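**Pretmont pauses Potunel kitchen trials after simulator fault, and shares what it has learned so far**

DRAKSIDE, June – Pretmont, which develops software for two-armed household robots, has paused the kitchen trials of its Potunel control system after a fault came to light in the simulator used to rehearse each new release. No one has been hurt and nothing has been damaged, but we would much sooner tell our partners ourselves than have them hear it in bits and pieces.

The trouble showed up a little after four in the afternoon, during an overnight batch that had been started early. Of 1743 rehearsal runs, 25 finished with an arm carrying on towards a drawer after the stop command had been given. In the worst of these the arm moved for a further 9 seconds. The software recorded every one of them as a safe stop, and that worries us rather more than the movement itself, as a wrong entry in the log is a very easy thing to miss.

Our engineers, led by Lauri Hirvonen, have traced the fault to the way Potunel handles a stop that arrives while both arms are sharing a task. One arm was told to halt and the other was left waiting for a message that had already gone by. The same code was installed on 7 trial machines at our partner Nomura, all of which were switched off at the wall that evening and will stay off until the repair has been checked.

"I was the one who signed off that release, and I'm sorry for it," said Lauri Hirvonen, head of control software at Pretmont. "We had tested stopping each arm on its own over and over again, and stopping the pair of them together not nearly enough. The team have been very good about it, and I think we have all slept a little better since the machines were unplugged."

A corrected version is now being rehearsed in the same simulated kitchens, with the stop command sent at awkward moments throughout each task.

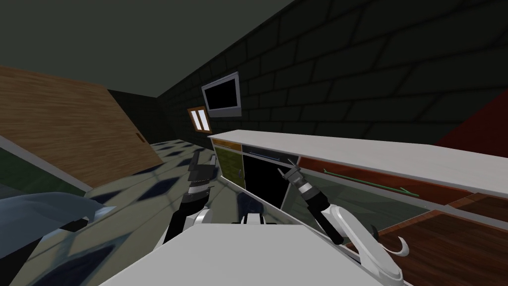 Asif Usmani, who looks after safety at Pretmont, has also asked for the stop log to be written by a separate program, so that Potunel no longer marks its own homework. Trials will start again only when he and his opposite number at Nomura have both agreed to it in writing, and we have not set a date.

Households that were due to join the trials this summer will each get a telephone call from us, and we thank them warmly for their patience. Anyone who would like to talk it over before then is very welcome to ring the Drakside office and ask for Asif.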